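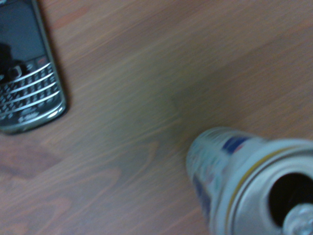
I do the walk-round before every desk-clearing trial, and I keep saying the hard part of tidying is deciding. Picking a thing up is mostly solved by now, at least for things a hand can get its fingers around. Deciding what counts as trash is where I get nervous. An open can and a phone with a keyboard can share the same tabletop, and a machine that mixes them up has cost somebody a phone. So this checklist leans hard on sorting, and my comments are as long as I felt like making them.

Desk-clearing trial, pre-run and in-run checks
Site: Nishimura, upstairs room
Date: May 8, 2023
Checked by: Melati Harahap

1. Stop button within reach of whoever is watching.
OK. I moved it closer to my chair, please leave it there!

2. Keep-out list loaded (phones, keys, glasses, anything with a battery).
OK. Phones went on the list in December and they stay on it, even dead ones.

3. Cans emptied before they go out.
OK – I tipped every one over the sink myself. I know a real household won't do that for you, and I'd like to see us try a half-full one someday, over a tray, with towels handy.

4. Grip force set for thin aluminum.
OK. Setting 4 on our scale. Setting 7 puts dents in the side, and a dented can is harder to let go of cleanly.

5. Cables clear of the arm's path.
Needs attention. The ones lying on the robot's table want tying down. It's a five-minute job and it has been on my list for 2 visits now.

6. Wastebasket lined and in its marked spot.
OK on the liner. It's pretty full, though, and I'd change the bag before a long session so cans don't roll off the top.

7. Breakables on the desk noted.
Noted: the lamp, clear glass shade and a bare bulb. I'd be happier with it in a closet, but people own lamps, so the path has to respect it.
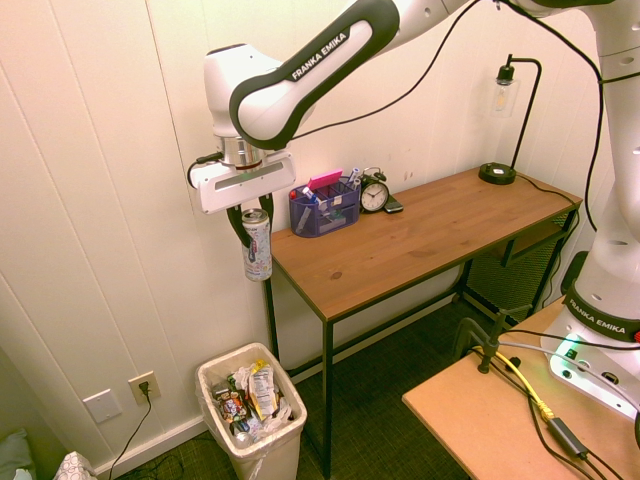

Osamu Honda read my draft and wrote back that I'm being too kind. His view is that a chore only counts as done if you can leave the room while it happens, and that a can in a basket with a person sitting next to a stop button is a chore for two. He'd also like the keep-out list gone by next year, with the machine asking when it isn't sure.

I agree with the asking part. I'm keeping the list until it works.

8. Release height over the basket checked.
OK, but write it down this time.

9. Floor dry and clear of bags and clothes.
Partly. There's fabric on the carpet that should go on a hook.

Result: pass with comments. Items 5 and 9 to Kofi Korletey before the next run.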